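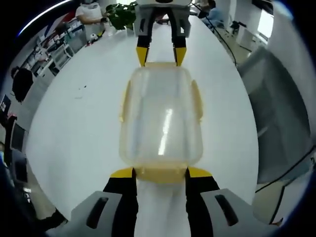 Translucent plastic container with rounded corners, on a white tabletop.

Keeping Lids and Seals Tight

Most leaks from plastic food containers start at the seal. The body seldom fails unless it has been dropped or overheated. Check the seal first.

Pull the gasket out of the lid with the handle of a teaspoon. Do not use a knife. Wash the gasket and the groove separately in warm water with dish soap, and run a cotton swab around the groove. Dry both fully before refitting. A gasket put back damp will grow black spots within a few days, and the spots do not come out of silicone once they are established.

Refit the gasket flat side down unless the maker says otherwise. Press it in at the four corners, then along the straight runs. If you work around in one direction you will end up with a loop of slack at the finish.
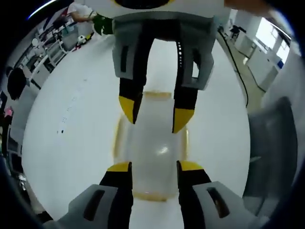

To test the seal, fill the container one third full of water, close it, and turn it over on a dry paper towel for 2 minutes. A wet ring at one corner means a twisted gasket. A wet line along a full side means the lid has warped. A warped lid can sometimes be brought back by soaking it in hot tap water and leaving it under a flat weight overnight. It works on thin lids more often than on thick ones.

Latches wear at the hinge. White stress marks across the hinge line are the warning. Open a latch only as far as needed to clear the rim, and do not stack anything on a lid with one latch undone.

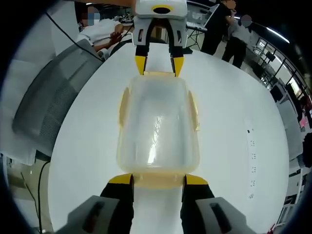

Kitchen Notes / Storage
Text: Josphat Lema
Checked by: Erasto Urio

Stains and odors. Tomato and turmeric color the plastic itself, so scrubbing does little beyond scratching the surface. Rinse with cold water first, wash, then leave the container open in direct sun for an afternoon. For odor, fill with a paste of baking soda and water, leave overnight, and rinse.

Dishwasher. Top rack only, lids beside the bodies and not under them. Skip the heated dry cycle.

Freezer. Leave a finger's width of space above any liquid. Let the container stand at room temperature for a short while before opening the latches, as cold plastic cracks easily.

Storage. Keep lids off when the containers are empty. The Kunwood shelf dividers we listed in May will hold lids upright by size.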